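# Good practice rules for teaching a kitchen robot - project report

Calum Strachan, Sorcha Buchanan. 21 January 2026
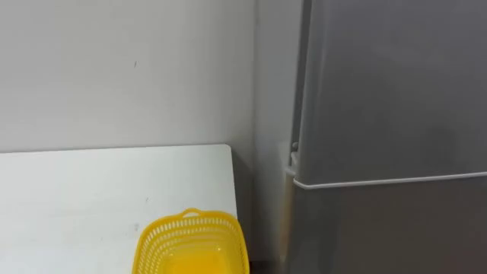
Our question was simple. If six students record demos for the same robot, do written rules make the demos more usable? Task: items from basket to fridge, fridge door closed at the end. Platform was the Pavalach arm, kitchen corner in the Drasby lab.

We recorded 141 demos. First 40 with no rules, just "do the task". The rest with the rule sheet taped up next door.

## The rules (version 2)

- Table cleared before every start. Only the basket stays.
- Basket near the fridge side of the table, never hanging over.
- Gap between table and fridge kept free. No bags, no cables.
- Arms parked out of camera view before you hit record.
- One person operates, one watches with a hand on the stop button. Watcher does not chat.
- Any contact with the door at more than walking-slow speed = stop, write it down, redo.
- Don't delete failed runs. Tag them.

Version 1 also had a rule on lighting. Dropped it, the overhead lights are always on anyway.

## What happened

23 demos thrown out in total. Most came from the no-rules batch: basket in a weird spot, someone's sleeve in view, recording started mid-move. After the rules it was mainly the door. People pull too early, the arm slips off the edge of the handle and teh run is dead.

Sorcha checked every log against the Hostatlow lab checklist we got in class. It asks for a named safety watcher per run - we only logged that after the first batch, so those logs are incomplete. Should of caught it sooner.

## Problems

Rule 6 is too vague. "Walking-slow" means something different to everybody. Needs a real speed limit set in software, Cairns (the course lab) has one we could copy. Also no rule yet for what the watcher does if the operator disagrees about a stop. For now: watcher wins.

## Next

Version 3 of the sheet by March. Then retest with students who haven't seen the old one.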